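The Front Room Nobody Sat In

I grew up believing that a living room with good furniture in it was a kind of museum, and that children were the thing it had to be protected from. My grandmother kept hers behind a closed door. So when we rented a furnished house in Plovela and I found out that the front room came with a glass-topped table, gold curtains and a carved sofa that looked ready to receive a duchess, my first thought was, well, I guess we'll live in the kitchen.

We lasted until September. Then I got tired of eating with my elbows tucked in and moved myself, my coffee and my 780-page library book into the fancy room for good. I'm writing this from there now (there are crumbs, don't tell the agency).

The table is what everybody talks about. It's big, it has a dark reddish wood apron with a woven gold band along the edge, and it shows everything. Put down a water bottle and you get a second one underneath for free.
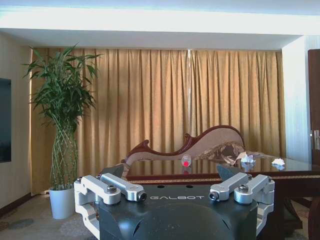
How do you keep a glass tabletop from looking smeary all the time? Wipe it with a barely damp microfiber cloth, then go over it again right away with a dry one, and skip the spray unless something sticky got spilled.

I learned that after wasting most of a bottle of Tastdale glass cleaner, which smelled like a lemon in a bad mood and left streaks I could only see at dinner. The two-cloth routine takes me a couple of minutes. I bought a pack of 17 cloths for it and they've all vanished into the laundry except four.

Placemats I go back and forth on. Felt ones from Arnardóttir were lovely and stayed put, but covering up a glass table felt like buying a convertible and leaving the roof on. Now they only come out for hot dishes!

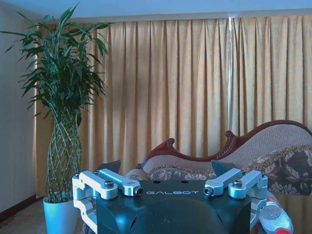 Formal rooms need something alive in them, I'm convinced of it, or they start to feel like a hotel lobby between check-ins. I've killed ferns and one very expensive orchid, so I don't say this as a person with a gift. But the tall lucky bamboo standing by the curtains, with its stalks woven into a lattice and that wild mop of leaves on top, does more for the place than any lamp I could haul in. It's a little ridiculous next to all those neat pleats — and that's why I love it. I turn the pot now and then, and I trim anything that goes yellow.

The curtains took me longer to like. I priced out plain linen ones at Brumia, $252 for the pair before hemming, and I had them in my cart for weeks. Then one gray afternoon I came in, pulled the gold ones closed, switched on a lamp and the whole room went the color of toast. I emptied the cart. I do vacuum them with the brush attachment, top to bottom, and I try to do it before the dust gets bad enough to make me sneeze.

As for the sofa, sit on it. Sit on it sideways with your feet up, if your socks are clean. Carved wood collects dust in every curl and I go after it with a soft paintbrush, usually while I'm on the phone with somebody who likes to talk. A throw helps too. Mine is a scratchy green thing that matches nothing in there, and it's always on the floor by bedtime.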